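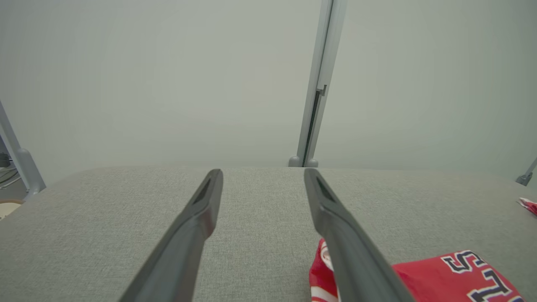 Folding by numbers

The garment cell at Isach is a table, a light metal frame and a robot, in a rented unit at Fliltham. Since September its output has been a set of recordings. Each one holds the motion of the arm, the opening of the gripper and the video from a small camera at the wrist, all on one clock.

The set is called Grerker. It stands at 353 usable recordings against a target of 3000, and it is meant to teach a control model to pick up a piece of clothing from any starting heap and lay it flat.

"Cloth has no fixed shape to look up," says Anitha Thomas, who runs the collection. "With a box you can store the corners. With a shirt you need a great many starts, and they have to differ."

An operator drives the arm by hand control. A session begins with a garment dropped on the table from shoulder height. It is left as it falls. The operator may approach from either side but must finish the first grasp within 21 seconds, after which the attempt is closed and logged as a failure. Failures are kept in a separate folder. They are used to train the part of the system that decides when to let go and try again.

The wrist view causes most of the argument. It moves with the gripper, so the fingertips hold their place in the picture while the cloth shifts beneath them. That suits close work. It is less helpful during the approach, when a garment lying to one side can slip out of view as the arm comes down. Uzma Arain, who trains the model, wants the operators to pause with the fingers open before each descent, so that every recording contains a clear look at the cloth.

Thomas agreed to the pause and then found that operators held it for very different lengths of time. An early model copied this faithfully and stopped above the table for no useful purpose. The pause is now fixed at 2 seconds and signalled by a tone.

Printed sports shirts have been the hardest class so far. Large letters give the model strong edges, and it tended to reach for those instead of the hem. Arain's remedy was to record more printed items and to turn them face down in half of the sessions. She has not yet measured the effect on its own, as the lighting was changed in the same week.

Labelling is done by Pangaribuan, a contractor, which marks the moment of first contact and the moment of release. Disputed marks go back to Fliltham, where the operator who made the recording has the final say.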